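Chapter 7
Reading a Residential Listing

A listing is a summary prepared by the seller's agent. It states price, floor area and room count, and it leaves the buyer to verify each one. This chapter covers measured area, fixtures and disclosure.

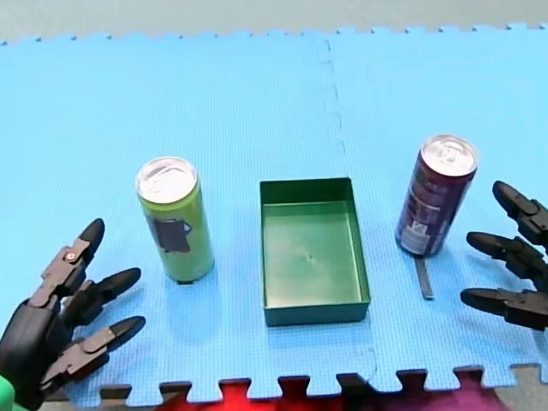

Figure 7.1 Two cans and a tray on interlocking foam mat.

Floor area is the figure most often disputed. The Ondonham listing used in the exercises gives 2184 square feet – a total that includes a finished basement. Section 2 recalculates it from the floor plan.

Removable items, such as loose floor coverings, are personal property unless the contract names them.

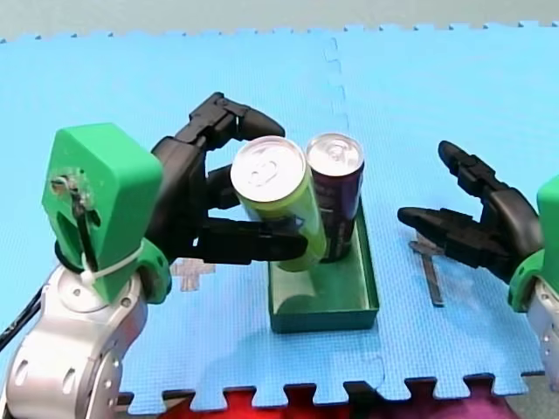

Figure 7.2 Light blue mat tiles with a jigsaw-like seam.

Terms in bold are defined in the glossary.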